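Lists Archives Search Members Log in
We use cookies to keep you signed in to the archive. OK / Settings
2 min read

Re: [clondale-parents] toy library, play kitchen sets and the new loan rules
From: Verna Doucet
Thu 21 November

On the list, Touran Shokri wrote:
> Can someone tell me what is going on with the kitchen sets? I had
> one booked since September and was told it's now two weeks max,
> used to be four. Also is the deposit per set or per family? We have
> the Karimi wooden trains out at the moment and I don't want to
> pay twice. And is the Hondemon branch still open on Saturdays
> or did that stop?

Touran, quick answers, typing between pickups.

Two weeks, yes. Changed last month. Kitchen stuff only, everything else is still four. There was a waiting list as long as my arm and families were getting to the front of it after the kid had moved on to dinosaurs.

Deposit is per family. So you're covered, trains and all. If anyone at the desk asks for a second one tell them to look under your card number, not under the item. Old system did it by item and a few people still have the habit.

Saturdays at Hondemon — still on, mornings only. Parking behind the Stalline building is fine on weekends, ignore the sign.
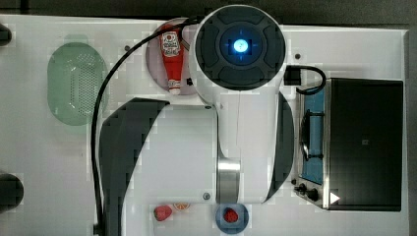
Toy kitchen items on the white table.

Other thing. Returns. Please please count the pieces before you bring a set back, the list is taped inside the lid. We have 300 loose bits in the odds bin right now and no idea which box half of them came out of. If you find somthing under the couch three months later just drop it in the slot, no name needed, no fine.

Washing: warm water and dish soap for plastic. Not the dishwasher, we lost a whole tea set that way. Wood gets a damp cloth and that's it. Fabric food can go in a pillowcase on cold.

Catalog is up to 2468 items, and 57 of those are marked missing, so if you see one of yours on the missing list it may just be that it never got scanned back in. Email me the number off the sticker and I'll fix it.

Also still want puzzles, big floor ones esp. No more stuffed animals thank you, we have 200 and they breed.

Touran I can hold your kitchen set at the desk til Tuesday, after that it goes to the next name. Let me know wich branch.

Verna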